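4.2 Comparing the two finger models in simulation

We ran the Stallden controller with two finger models on the same simulated arm. The first has flat inner faces. The second, taken from the Kuronbridge parts set, has a stepped inner face with a shallow recess. Both were driven by the same position commands, and the wrist camera was mounted in the same place for each.

Each model was given 146 trials on the Kokwood object list. A trial started with the fingers open and ended when the object was lifted or the time limit ran out. We did not retune the controller between models — gains, speed limits and closing force were left as they were for the flat fingers.

The stepped fingers did better on thin objects and slightly worse on round ones. Most of the failures on round objects came from late closing. The policy also had trouble whenever the wrist view held little besides the fingers, so we logged those views separately. Figure 3 gives one of them, with the stepped fingers wide apart and only plain gray between them. 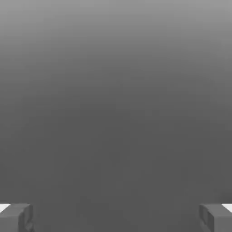
Figure 3. Wrist view, stepped fingers, open.

Marciniak commented on the draft that leaving the gains alone favors the flat fingers, and asked for a second run with the closing force tuned for each model before the two are ranked.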